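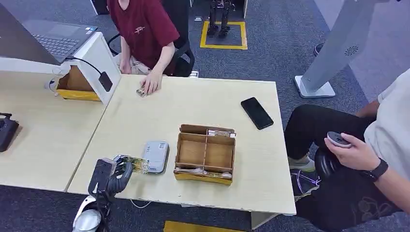
KIDS EXPLAIN IT > Stuff Around Us

Why do boxes have little walls inside?

May — by the Plomus kids page

Search Plomus Go

Look at the brown cardboard box on the table. See the thin strips standing up inside? Those are dividers. Each space between them is a compartment. Big word, easy idea — a little room for your things.

So why bother? Try this. Dump pencils, erasers and stickers in one big box. Shake it. Now find the smallest eraser. Yeah. Takes forever.

Walls fix that. Small stuff stays with small stuff. Flat things can go in the front, where the side is open and you can peek in.

But how is cardboard strong enough? It's only paper! Well, corrugated cardboard is a sandwich. Flat paper, wavy paper, flat paper. The waves make lots of tiny arches, and arches are good at holding things up. Same trick as a bridge. Rip the edge of an old box and look sideways, youll see the wiggles.

Make one:
Get a shoe box (empty).
Cut two strips, as tall as the box.
Cut a slot halfway down each one. Ask a grown up for this bit.
Slide the slots together — an X! Pop it in. Four rooms.

Too wobbly? Tape. Bright tape is fun and its easy to spot on a messy table.

Big things like a phone or a laptop don't need a room. Leave them out next to the box.

Recent
What is tape glue made of?
Putholm paper mill: 51 questions from kids
Why carpet feels warm
Fold a Flomum boat from one sheet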